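Florkora notes, April – the collecting floor

Quick one this month as we're mid-batch and I'm typing this between sessions.

Where we are. 1,578 good episodes in for the home tasks, target still 3,000 by the end of the run. So past halfway, only just. Desk tasks finished, kitchen tasks parked, and everybody's now on the dressing table. Small objects, not much room, a drawer. Sounds easy. Isn't.

The job as written on the sheet: pick up an item from the table top, put it where the card says, hands back to start. Two grippers, one person, no robot arm involved at this stage. Each person wears the backpack, holds the pair and just does the task at a normal pace. Slower than normal is no use to us, the model learns the slowness as well.

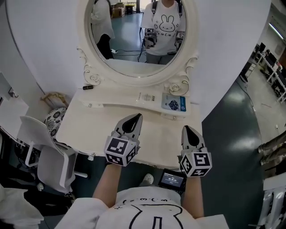 Does it matter if someone drops an item halfway through?
Keep going, pick it up and finish the task, then mark the episode as a recovery. We want those. Only bin it if the item has rolled off somewhere the grippers can't reach.

Recoveries are short at the moment, by the way. 171 marked so far and a fair few of those are really two mistakes in a row, which Ulo (our sorting script, for new readers) throws out. Please don't drop things on purpose to help. It shows. People who mean to drop something open both fingers wide and wait, and then every one of them looks the same.

Other things from the last review, in no order:

Starting positions. Too many episodes begin with the hands in exactly the same spot. Move a bit. High, low, one forward, whatever is comfortable. Same with where you stand.

Mirrors. Had three messages asking wether the mirror should be covered. Leave it. People have mirrors at home and the model will have to cope with seeing everything twice. Valtonen did a set with all reflections blocked and a set without, and the set without did better on everything except the first few seconds. We're going the same way.

Marker cubes. Keep your sleeves off them and don't turn the grippers so far that the cube faces your own chest. If tracking goes, the whole episode goes, there's no patching it afterwards. Wipe them at the start of a session – dry cloth, not the spray.

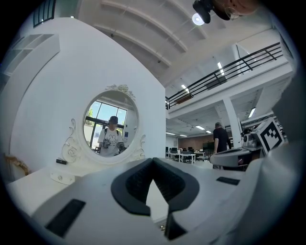 And check the pads while you're wiping. A worn tip slips on anything glossy and we lose a good half hour before someone spots why. Spares are in the drawer marked Skesix, left over from the old kit but they fit. Sign for them please, we ran out last time and no one knew.

Shifts. 45 minutes on, then a proper break. I know people want to push through when it's going well but the last ten minutes of a long session are always the ones we reject. Wrists get tired, the grippers drift down, you stop looking at what you're doing. Swap with whoever is next on the list.

Labels. One line, plain words, what you did. "Put the small box in the drawer" is perfect. "Task completed sucessfully" tells us nothing. If you used the left hand for something the card gave to the right, say so, it's still a good episode but the label has to match.

Item sets. Change them over every batch, and change the layout too. Papers, boxes, cards, anything flat is wanted most right now as the model is poor at getting a finger under an edge. Bring in clean empty packets if you have any going spare at home. 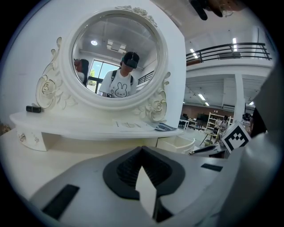
Dressing table set, drawer unit partly open.

Next up after this is the wardrobe set, hangers and folded clothes, cards being written now. If you want to be on the first batch put your name on the list by the kettle. Trained people first, then new starters.

Review is at 4pm as usual, bring your rejects.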